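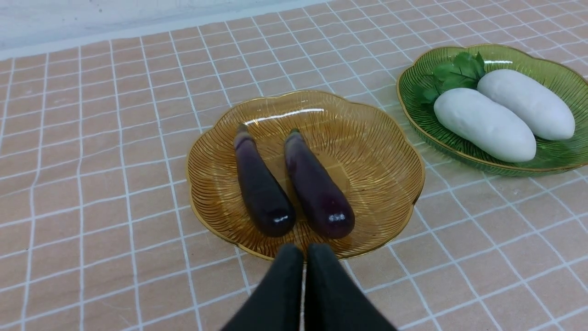

Two aubergines on the amber dish, radishes on the green one, gripper just short of the aubergines.

Posted by Vilmos Pálfi, 17/10/2021
3 replies, 0 shares

Assunta Greco wrote:
> We now have 217 runs of the vegetable task, all driven by hand
> from the Kista desk. Osvaldo thinks that is plenty to train on.
> I'd like to call the set finished and move on to cutlery before
> the November visit. Any objections?

One objection, and it's the same one I had last time.

217 sounds like a lot until you ask who drove them. By my reading of the log, Osvaldo did all but 19. He is very good at it. He comes in low, lines the fingers up and hardly ever has to try again, so what the arm gets shown is Osvaldo on a good day. I can't find more than 5 runs where the driver misses and has to back off. What is it meant to do when it misses by itself?

I'm not sold on the dishes either. They have ribbed glass, gold rims and bright reflections, and the aubergines are shiny too. Fine, if we vary it. If it's the same two dishes on the same pink checked cloth every time, I'd expect it to learn the cloth.

Rosalba tried guiding the arm by hand at Tultora and told me it took her over 3 weeks to get anything she trusted. I don't see why a remote desk makes us quicker.

Could someone who has never driven it do a batch before we close this? Ermanno has offered. Let him be clumsy and keep the bad ones in.

Vilmos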